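I have been to a lot of public meetings in my life and I can report that human rights work, seen from the inside, is mostly chairs. You put them out, you sit in them, you put them away. In between, somebody reads a statement.

I spent most of August writing what the grown-ups call a shadow report. If you've never met one, it goes like this. A government signs a treaty promising to treat people decently. Every few years it has to send in a report explaining how well it's doing, and the report says it's doing great. Then groups like ours send in a second report, which says something else. The people on the review body read both, or so we like to believe, and then they ask the government some questions in a very polite voice.

Our topic is detention. To be exact, it's what happens between the moment a person is picked up and the moment that person gets to call a lawyer. On paper the limit is 2 hours. I have read that paper many times. It has a nice seal on it.

The part of the report I got stuck with covers the holding center at Gruvdale, and I say "stuck with" because the Gruvdale file is a mess. It has release forms with no arrival time, arrival logs with no release time, and one page that is only a coffee ring and the word "noted." I'm fond of that page. I've thought about framing it.

What we were trying to do was simple. Take everybody who came to our legal clinic after being held there, write down when they said they went in, write down when they said they got their call, and put the official log next to it. Where the two match, fine. Where they don't, that's a paragraph. There were plenty of paragraphs.

The trouble is the word limit. The review body accepts 2,000 words from a group our size, and it means it. A line over and the form just turns your text red and sits there. So you end up with a woman who spent a whole night on a bench without her blood pressure pills, and you have to decide whether she's a sentence or a clause. I made her a sentence. I cut the paragraph on the history of our organization to do it, which hurt some feelings, but I've read that paragraph and I stand by the decision.
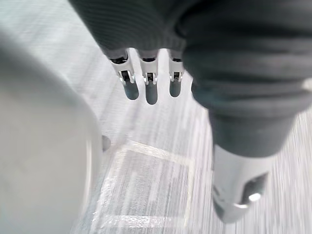

Then came the annexes. You get 500 words for an annex, and the annex is where you put how you know what you know. I used to think this was the dull part. I've come around. Anyone can write "widespread and systematic." It's practically a greeting in this field. What makes a government lawyer sit up is a dry little note that says we interviewed each person separately, in their own language, and that we left out every account where the dates wouldn't hold still. We left out some that I believed completely. I still believe them. They're in a folder.

I should say something about Kadimine, which is the group we share the submission with. They do prisoners' families, we do the clinic, and together we do email. So much email. Kadimine has a house style that capitalizes Dignity, and we don't, and there was a thread on this that ran longer than the report. In the end we gave them the capital D in the opening and took the lowercase everywhere else. If anybody on the review body notices, I hope they picture a deep philosophical distinction.

They were right about the bigger thing, though. Our first draft was all law. Article this, general comment that. Kadimine sent it back with a note in the margin saying that a person could read the whole thing and never learn that it's cold in there. So we put in the cold. We put in that people get their shoes taken and are left in their socks on a tile floor. There isn't an article on socks, so we hung it on the one about humane treatment, and it holds up fine.

The hearing itself was streamed, and a bunch of us watched it in the back office at Arton, the print shop downstairs from the clinic, on account of their internet works. The sound of the big folding machine came through the wall the whole time. It gave everything a kind of marching rhythm.

If you want to know what accountability looks like live, it looks like a man shuffling papers. One of the experts asked the delegation how many complaints from Gruvdale had been looked into. The delegation thanked her for the excellent question. They said they attached great importance to it. They talked for a while on a training program. Then the chair said time was short and written answers could be sent later, and everybody on the stream drank some water.

But she had asked it. She used our wording, too, the thing with the missing arrival times, nearly word for word. The whole back office made a noise. I can't spell the noise. Somebody from the shop floor stuck their head in to see if we were okay.

The concluding observations came out later, and Gruvdale got 2 lines. I've seen people in other groups get a whole section and I'd be lying if I said I wasn't jealous. Still, those lines say "concerned" and they say "independent" and they ask for the logs to be kept properly, with times, and to be shown to a detainee's lawyer on request. That last bit is worth having. A lawyer can carry it into a room and put it on a desk.

Has anything changed out there? I don't know yet. The clinic is hearing the same stories, with one small difference, which is that people are now being asked to sign next to the time they got their call. Some of them say the time was already filled in. So that's going in the next folder.

A reader wrote after my last post to ask how to get started in this kind of thing, and I've been putting off answering. If you can sit with a person for an afternoon and write down what they said without making it better, you can do this. Ask the Lund Street clinic if they need people for intake, they nearly always do in the evenings. Bring a pen that works. Ask before you write down a name, and ask again at the end, when they've had time to think about it.

And if you have a spare filing cabinet, please get in touch. Ours locks, but the bottom drawer only opens if you kick it, and it's the drawer with the Gruvdale logs.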